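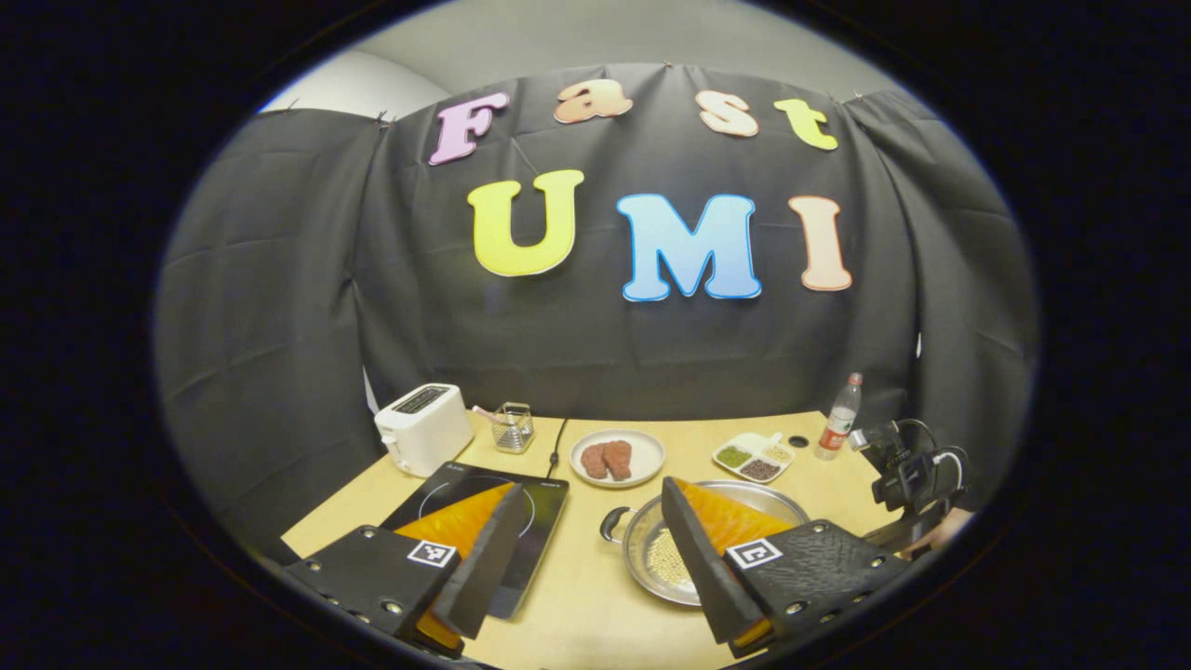

인쇄하기 | 이메일로 보내기

클로크스턴 주방 코너 12월 진행 보고
받는 분: 페레슈테 고르바니 팀장님
2021년 12월 30일 목요일

팀장님, 안녕하세요! 지난번 보고가 너무 딱딱했다고 하셔서 이번엔 편하게 써 볼게요. 주방 코너가 드디어 코너다운 모양이 됐어요.

제일 먼저 커튼 얘기부터요. 검은 천을 테이블 뒤와 양옆으로 둘러서 세 면을 다 막았는데, 생각보다 훨씬 아늑해요(저만 그렇게 느끼는 건 아니고 투란 씨도 들어오자마자 그랬어요). 지금은 위쪽을 압정으로 꽂아 놓은 상태예요. 천에 제법 무게가 있어서 오래 이렇게 두기는 좀 불안하고, 1월에 커튼 봉을 달고 싶습니다. 카안 씨가 벽 쪽 치수는 벌써 재 놨어요.

커튼에는 알록달록한 폼 글자로 위에 Fast, 아래에 UMI라고 붙였어요. 글자 간격 가지고 실비우 씨랑 꽤 오래 옥신각신했는데, 결국 Fast는 널찍하게 벌리고 UMI는 더 큰 대문자로 가운데쯤에 두는 걸로 정리했습니다. 검은 바탕이라 파스텔색이 확 살아요! 노란 U가 제일 마음에 들어요.

테이블은 밝은색 나무 상판 그대로 쓰고 있어요. 식탁보를 깔자는 의견도 있었는데 저는 반대예요. 빨래가 늘어나잖아요.

살림살이는 이렇게 자리를 잡았습니다. 흰색 두 칸짜리 토스터는 왼쪽 뒤 구석, 그 오른쪽에 작은 철망 바구니. 분홍 손잡이가 삐죽 나와 있어서 바구니는 멀리서도 바로 찾겠더라고요. 검은 인덕션은 토스터 앞에 비스듬히 놓았고, 흰 접시는 가운데쯤이에요. 아쉬운 건 인덕션 전선입니다. 테이블 위로 해서 커튼 쪽으로 넘어가는데 보기에도 별로고 닦을 때마다 걸려요. 전선 정리용 클립을 사서 상판 가장자리로 돌려 볼 생각이에요.

돈 얘기도 해야죠. 다네슈바르 지원금 2,751유로 중에서 이번 달까지 709유로를 썼어요. 천이랑 글자, 주방용품이 거의 다고요, 영수증은 라파일 씨한테 전부 넘겼습니다. 남은 돈은 커튼 봉하고 수납 선반에 쓰려고 하는데, 파방스에서 받은 선반 견적이 좀 세게 나와서 디스타리에도 물어보는 중이에요. 혹시 한 품목에 쓸 수 있는 한도가 있으면 미리 알려 주세요. 선반 때문에 괜히 서류 두 번 쓰고 싶진 않거든요.

1월에 할 일
- 커튼 봉 달고 압정 빼기
- 인덕션 전선 정리
- 선반 견적 비교해서 팀장님께 보내기
- 접시 더 살지 결정하기(저는 5장 정도 더 있었으면 해요)

새해에 한번 들러 주세요. 오시기 전날에만 연락 주시면 제가 문 열어 놓고 기다릴게요!

문의: 클로크스턴 주방 코너 담당자 | © 2021 클로크스턴 | 맨 위로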